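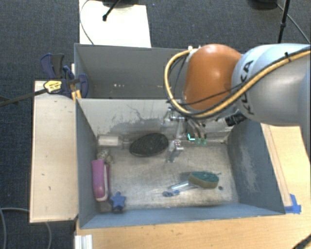

The Junk Drawer Diaries

My grandmother kept a drawer in her kitchen in Rillport that would only open if you jiggled it twice and said something rude. Inside were dead batteries, keys to doors that had been bricked up before I was born, a spool of green thread and a birthday candle shaped like a 4. When she moved out, my cousins fought over the good china. I asked for the drawer – the whole thing, contents included – and drove it home on the passenger seat with the belt on.

That was January, and I've been a bit obsessed with other people's junk drawers ever since. I started asking friends if I could look in theirs. You'd be amazed how many will happily show you their bank statement but go pink when you reach for the drawer under the toaster!

Jaxon Pelletier made me wait in the hall while he "tidied" his, which I told him defeated the purpose. He used to be a mail carrier and his drawer is mostly rubber bands, plus a takeout menu from a place called Ititz that closed in 2000. I asked if he missed the food. "It was terrible," he said. "I keep it for the phone number. It was my sister's number with the last two digits flipped, and she got calls for dumplings for years." He put it back under the rubber bands, face up.

I did try getting organized once. I bought a set of drawer dividers from Rilen, the bamboo kind that spring open to fit, and spent an entire evening sorting. Screws with screws, pens with pens. It looked wonderful and I couldn't find a thing for weeks. My brain knows the tape is "back left, under the flashlight," and it has no interest in learning that the tape now lives in a section called Adhesives. The dividers are in the garage now. They hold up a shelf.

Maricica Lungu, my neighbor two doors down, goes about it differently. She empties hers onto the kitchen table every spring and lets her kids bid on the contents with dried beans. Her youngest once paid 40 beans for a broken stopwatch and wore it to school on a shoelace. Anything without a bid goes in the trash, with one exception, a brass key with 677 stamped on it. She found it in a coat she bought secondhand and she's sure it opens something good. Every year somebody bids on it and every year she outbids them. Her record is 37 beans, and she was short on soup that night.

If you want to clear yours out, I'd say start with the batteries (take the dead ones to be recycled, and please don't leave loose ones rolling around with the coins). Test every pen on the back of an envelope. Toss the soy sauce packets. After that I'd go easy. My cat, Yusuf, sleeps on top of my grandmother's drawer these days, on a folded towel, so I have to move him whenever I need the scissors. I've sanded the runners so it slides properly now, but I still jiggle it twice, and I still say the rude thing.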